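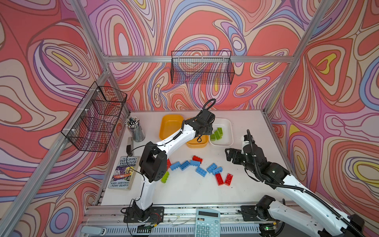 Steine sortieren, Grün kommt in die weiße Schale.

Thema: Robotik & Maschinelles Lernen

Kleiner Thread zum Datensammeln. Ein paar von euch wollten wissen, wie so ein Tag abläuft. 1/

Aufgabe: Bausteine in drei Farben, drei Behälter, zwei Arme. Blau und Rot in die beiden gelben Behälter, Grün in die weiße Schale. Beide Arme werden ferngesteuert, aufgezeichnet werden Kamerabild und Gelenkwinkel. 2/

Eine Episode beginnt mit verstreuten Steinen und endet, wenn der letzte im Behälter liegt. Abbrüche speichern wir mit, aber in einem eigenen Ordner. Ob die später ins Training gehen, ist noch offen. 3/

Stand heute früh: 2515 Episoden. Davon sind 111 aussortiert, meistens wegen Aussetzern in der Aufzeichnung. Bei den übrigen stimmen Bild und Gelenkdaten zeitlich überein, das prüft ein Skript von Plenier nach jedem Durchgang. 4/

Zur Tapete, weil die Frage jedes Mal kommt: Der Hintergrund wird gewechselt, damit das Modell sich nicht an einer weißen Wand festhält. Das hier ist Muster Nummer sechs. Nach acht Stunden sieht man die Kringel auch an der Bürodecke. 5/

Aus demselben Grund liegen Sachen auf dem Tisch, die mit der Aufgabe nichts zu tun haben. Stiftebecher, Buch (»The 143-Storey Treehouse«), Kleinkram. Das Buch darf verrutschen, der Becher sollte stehen bleiben. Wir tauschen die Sachen zwischen den Blöcken aus. 6/
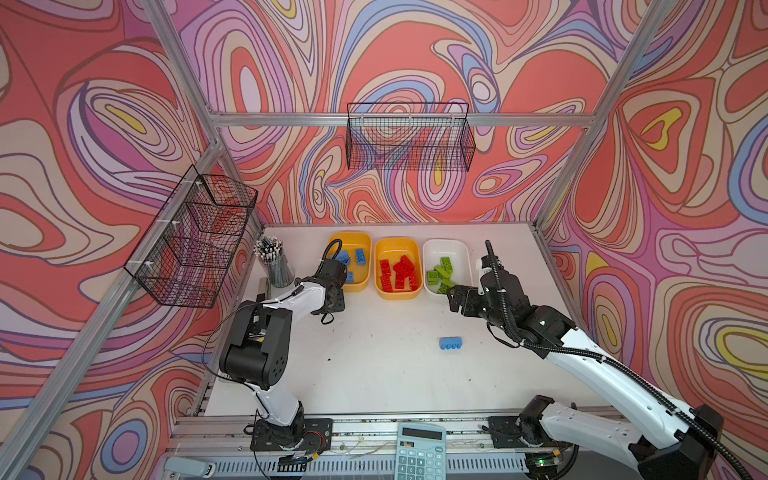 Mimow

Ein einzelner blauer Stein liegt noch mitten auf dem Tisch, auf der Seite. Auf der Seite ist die schwierigere Lage: Man muss mit dem Greifer flacher ran, und von der Kamera aus sind die Finger dann leicht verdeckt. Solche Griffe wollen wir ausdrücklich im Datensatz haben. 7/

In den ersten Wochen haben wir die Steine ordentlich hingelegt, Noppen nach oben. Das Modell konnte danach genau das und sonst wenig. Seit März wird geschüttet, und es bleibt liegen, wie es fällt. 8/

Was beim Fernsteuern am längsten dauert, ist die Absprache zwischen links und rechts. Beide Arme kommen an alle drei Behälter – über der Mitte wird es eng. Unsere Regel: Wer schon über einem Behälter ist, macht zu Ende, der andere wartet. Das Warten wird nicht herausgeschnitten. 9/

Zum Tempo: lieber gleichmäßig als schnell. Hektische Korrekturen kurz vor dem Greifen lernt das Modell mit, und dann zittert es an genau derselben Stelle. Hatten wir beim ersten Datensatz für Dalsgaard, der ist deshalb komplett neu aufgenommen worden. 10/

Beschriftet wird hinterher. Pro Episode ein Satz zur Aufgabe, dazu Marken für Greifen und Ablegen. Die Marken setzt ein Programm anhand der Greiferöffnung, wir sehen nur die Stichprobe durch. Öffnet jemand kurz und greift nach, landet die Marke manchmal falsch – das ist bisher von Hand. 11/

Nächster Block sind 900 Episoden mit anderer Tapete und vertauschten Behältern. Danach geht ein erster Trainingslauf auf dem Rechner bei Zarnus los. Zahlen dazu poste ich, wenn es welche gibt. 12/

Nachtrag, weil gefragt wurde: Der Datensatz ist noch nicht öffentlich. Wenn, dann mit den Abbrüchen.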